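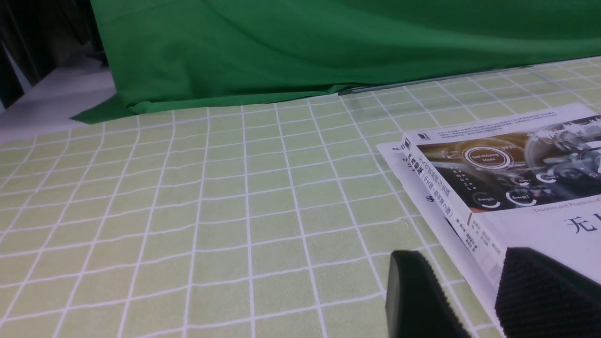 Green cloth, gridded tablecloth

Brodis Exam Prep Kit: my review after one full study cycle

I bought the Brodis kit in May, when I had finally made up my mind to sit the county clerk's exam again (second try, don't ask about the first). I'd been studying from free PDFs and an old library book with someone else's pencil answers in it, so pretty much anything was going to feel like an upgrade. I've now used it right up to test day and I have opinions!

So what do you get? One fat practice book, a box of flash cards, a planner pad and a login for the website. The book has 806 practice questions, split into reading, office math, filing and coding, and a section they call "judgment," where you pick the best way to deal with a grumpy member of the public. There are also 11 timed tests at the back, and those are the reason I'd buy it again.

The timed tests are hard. Harder than the real thing, I'd say, at least for the math. My first one was a disaster and I went and ate cereal standing up for a while. But by the fourth or fifth I'd stopped reading every word of every question twice, which was my whole problem last time. The filing section is also really close to what showed up on my exam — same style of long code numbers, same sneaky swapped digits.

The answer explanations are mixed. For math they show each step, and when there's a quicker way they show that too. For the judgment questions you mostly get one line telling you B is right, and I wanted to argue with B quite a lot. My study buddy Etornam Agyeman has the Stadier book and we compared a few pages over the phone one Monday night. Stadier gives you a whole paragraph for every wrong answer. If judgment questions are where you lose points, get that one, or borrow it from a friend like I did.

The flash cards are fine. They're printed on thin stock and the corners went soft pretty fast, and the box lid never closes properly once you've taken the wrapper off. I pulled out the vocabulary ones and left the rest alone.

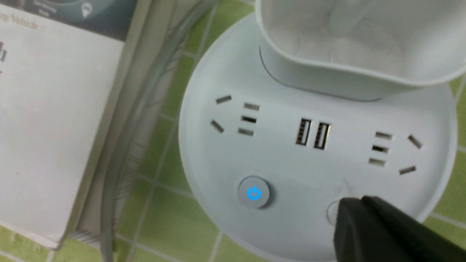

The planner pad I didn't expect to like, and I used up every sheet. It gives you 16 weeks, with a little grid for each day and a spot to write down your score and the kind of mistake you made. I'm not a planner person at all, but seeing "rushed it" written down six times in one week got through to me in a way that a score didn't. If you've only got a month before your test, the layout won't suit you so well, though you could double up the weeks.

Now the website. Oh boy. It logs you out after 20 minutes, even if you're in the middle of a timed test, and it doesn't save your answers. I lost two tests that way before I gave up and went back to paper. I wrote to their support address and got a friendly reply telling me to clear my browser, which I did, and it made no difference. The exam date page is also out of date, so please, please get your test date and your admission ticket from the agency that's running your exam. Mine moved the reporting time from 9 in the morning to 8:15, and the only place that change showed up was on the ticket itself. Print it the day you can download it, check that your name matches your ID exactly, then look again the night before.

I did try Carkel too, the app, for a week. It's slick and it's good for the bus, but the questions are so short that I felt great and learned very little. And Tremblay sells a video course that a couple of people in my test center line were raving about, only it costs more than I wanted to spend on a job I don't have yet.

Things I'd change: better paper for the cards, longer explanations for judgment, and a website that lets me finish a test. A layflat binding would be lovely as well, as I had to hold the book open with a mug the whole time.

My score jumped enough to put me on the eligible list, and I'm waiting on the interview letter now. Four stars for the book and planner, two for the website. Buy it used if you can find a copy nobody has written in, and skip the login.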